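Home Organization and Care of Household Goods
Birville Adult Learning, Unit 5: Boxes, Chests and Their Lids

Welcome back, everyone! Last time we sorted what to keep and what to let go, and I know a few of you went home and did the hall closet the same night (good for you). Now we come to the part I like best, the boxes themselves.

5.1 Choosing a box

A box that lives in a room with you should be pleasant to look at and easy to get into. Plain wood is forgiving. It takes a knock, it can be wiped down, and it looks at home beside nearly any wall color. Think about the lid before you think about the size, because the lid is the part you will be dealing with every day. If it's a nuisance to open, things will pile up on top of it, and then you have a table!

5.2 Lids and handles

A lift-off lid needs a spot to rest while you rummage. A hinged one needs room behind it, so pull the box a little way from the wall. Sliding lids are lovely in tight corners, but crumbs and grit get into the track, and a dry paintbrush is the best thing I know for sweeping them out. Pale lids brighten a dim corner and do show fingerprints, so a dark handle is a kindness to whoever does the dusting.

When you do the worksheet on page 34, look at the light plywood box with the pale gray lid and black handle, and write down where you would put it at home and what you would keep in it.

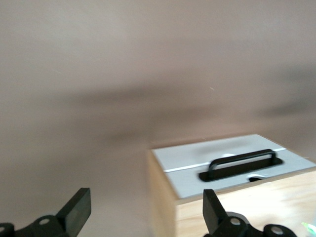
5.3 Labels

Put the label on the front face, never on the lid, and use words your whole household would use. "Winter hats" is better than "Seasonal." Bring one finished label to class and we'll pass them around.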